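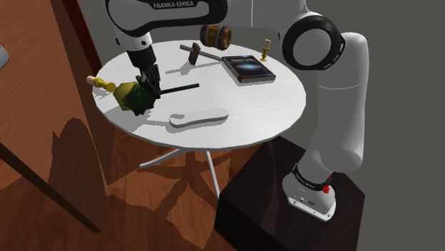
Con la presente entrada se retoma la serie dedicada al mobiliario de la vivienda pequeña, interrumpida en noviembre por motivos de trabajo. Corresponde tratar la elección de la mesa principal, entendiendo por tal la que sirve para comer, leer y despachar la correspondencia en una misma habitación. La cuestión de la forma suele resolverse por costumbre, y la costumbre favorece el rectángulo. Una mesa redonda y blanca sobre un suelo de madera de tono pardo rojizo permite apreciar el primer argumento en favor de la alternativa: el contorno se lee entero y el tablero claro se separa del pavimento sin necesidad de alfombra. En habitaciones con suelo oscuro y una sola ventana, el efecto no es menor.

## Sobre las medidas

El diámetro mínimo que este blog considera admisible para dos personas es de 80 centímetros. Por debajo de esa cifra los platos se tocan y la jarra acaba en el alféizar. Para cuatro comensales conviene pasar del metro, y quien disponga de menos espacio hará bien en aceptar que la cuarta silla será ocasional.

Debe atenderse también a la distancia entre el borde y la pared. Los catálogos tienden a mostrar la mesa en el centro de una estancia que pocos lectores poseen. En mi domicilio la mesa se encuentra a 25 centímetros del muro por su lado norte, de modo que en ese lado no se sienta nadie y el espacio queda reservado a lo que no se usa a diario. La solución carece de elegancia, pero lleva cuatro inviernos en vigor.

La pata central merece mención aparte. Libera las rodillas y facilita el barrido, a cambio de cierta tendencia al balanceo cuando alguien se apoya en el borde para levantarse. El modelo Paster, que tuve ocasión de probar en casa de Serena Cocco, corrige el defecto con una base muy pesada. Trasladarlo de una habitación a otra exige dos personas y bastante paciencia, y el parqué de la interesada conserva memoria de un intento en solitario.
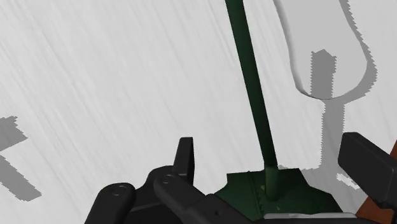

En cuanto al precio, el presupuesto inicial ascendía a 300 euros, transporte incluido. El importe definitivo fue de 411. La diferencia corresponde en su mayor parte al acabado del tablero, que se encargó mate después de comprobar en la tienda que el brillo devolvía la luz de la lámpara directamente a los ojos. Los establecimientos de Drekitz ofrecen el mate como suplemento y no lo exponen, por lo que es necesario solicitar la muestra.

## Sobre el mantenimiento

El blanco es menos delicado de lo que se le atribuye. Las migas oscuras se ven y se retiran; en una mesa de nogal permanecen hasta la noche. El café debe limpiarse en el momento, y otro tanto puede decirse de la cúrcuma, cuya mancha resiste cualquier procedimiento doméstico conocido por quien suscribe. El bicarbonato dio un resultado mediano. El limón, ninguno.

Se desaconsejan los abrasivos y las esponjas de doble cara. Un paño de algodón humedecido y bien escurrido basta para la limpieza ordinaria, y una vez por semana se añade una gota de jabón neutro.

La cera de vela se deja endurecer y se levanta con una tarjeta de plástico. El cuchillo de mantequilla, recurso habitual en mi familia, deja marca.

## Sobre el uso compartido

El inconveniente más serio aparece cuando la mesa ha de servir a la vez para trabajar y para cenar. En un rectángulo, los papeles se empujan a un extremo y se establece una frontera. El círculo no tiene extremos, y los libros avanzan hacia el centro hasta que es preciso trasladarlos todos. En esta casa se adoptó la norma de despejar el tablero a las ocho de la tarde. Se cumple con irregularidad, sobre todo en época de declaraciones.
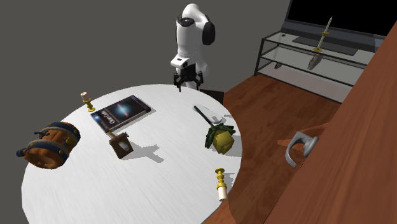 Noemi Martinelli escribió a este blog, a raíz de la entrada anterior, para manifestar su desacuerdo con la preferencia aquí expresada. Sostiene que la mesa redonda desperdicia las esquinas de la habitación, «que son precisamente lo que falta en un piso pequeño», y que una rectangular abatible contra la pared rinde el doble durante el día. Añade que en la suya cenan seis personas por Navidad y que ninguna se ha quejado todavía.

La observación es atendible en lo que se refiere a las esquinas. En mi caso una de ellas la ocupa un perchero y otra el radiador, de manera que el desperdicio es limitado, pero no puede presumirse lo mismo de toda vivienda. Respecto de las mesas abatibles, carezco de experiencia directa más allá de una de la marca Muvora, cuya bisagra cedió el segundo año. Se agradecerá cualquier noticia de modelos más duraderos.

La próxima entrada tratará de las sillas apilables.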